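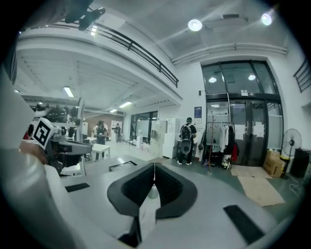
2019-03-30

Quick one before I lose the thread. Batch four is in, the retrain finished last night and I have a number I sort of believe. Writing it down now, will fix the spelling later (won't).

Short version: filtering beat collecting. By a lot. I did not want this to be the answer.

Background for the three of you who skipped the last post. We record people doing small table jobs with the hand-held grippers, get the gripper paths from the marker cubes plus the wrist video, and train a policy on that. No robot in the loop until test day. Up to now the plan was just more. More people, more tables, more hours. We had 4,000 demos going into this month and the Risstead arm was still fumbling anything round and shiny.

So Joana Sequeira said, before you book another two weeks of people, throw some away and see what happens. I argued. Then I did it.

What we threw out:

Anything where a marker cube drops out of tracking for more than 14 video frames in a row. Those got smoothed over by the old script and the smoothed bit is basically made up. The arm learns the made up bit very well!

Anything where the two hands disagree about where the table is. Sounds silly but the left and right paths are solved seperately and sometimes one drifts. Two-handed jobs suffer most, one finger ends up inside the object on paper.

Long dithering at the start. Trimmed, kept the rest.

That took out 1,000 demos. A quarter of the set. Felt awful, Naveen Shakya did a lot of those by hand and I had to tell him at lunch.

Same network, same seed, same number of training steps. Only the data changed. Ran 30 trials of each policy on the metal canister task, two hands, lift and hold. Old policy got 11. New one got 22. I went back and watched every single video because I thought I'd mixed up the folders. Hadn't. 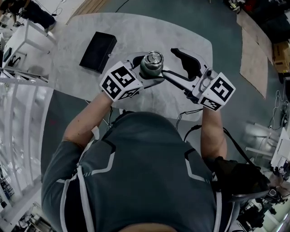
The two-handed grasp is the one I care about because there's so little slack in it. If your left path is off by a finger width you push the thing over before the right side closes. Domed lid, round metal body, not much to save you. One-handed jobs moved a lot less, a couple of trials either way, which could be noise. Not claiming anything there.

Things I'm not sure of –

Maybe it's speed and not tracking. The dropped demos were mostly from fast movers, so the filtered set is slower overall. Anong Yensuk thinks this is half the effect. She wants a control where we throw out 1,000 at random and another where we throw out the fastest 1,000. She's right, annoyingly. Random one is training now.

Also one object, one table height, one arm. Ivana Painemal has offered time on the Brosthorpe setup, which has different fingers, so if it holds there I'll be a lot happier.

And the threshold. I picked 14 by looking at a plot and squinting. Did not sweep it. Will sweep it.

Practical bit if you record this way yourself: check tracking on the spot. We now run the cube check right after each take and it's quick enough that the person is still standing at the table, so they just do it again. Should of done this from day one. Oriana Figueroa wrote the check in an afternoon and it's gone into the Zapata repo, in the tools folder, readme is thin but it runs.

Next week is the random control, the speed control, and then the threshold sweep if the machine is free. Table of results goes up when all three are done. Off to get food.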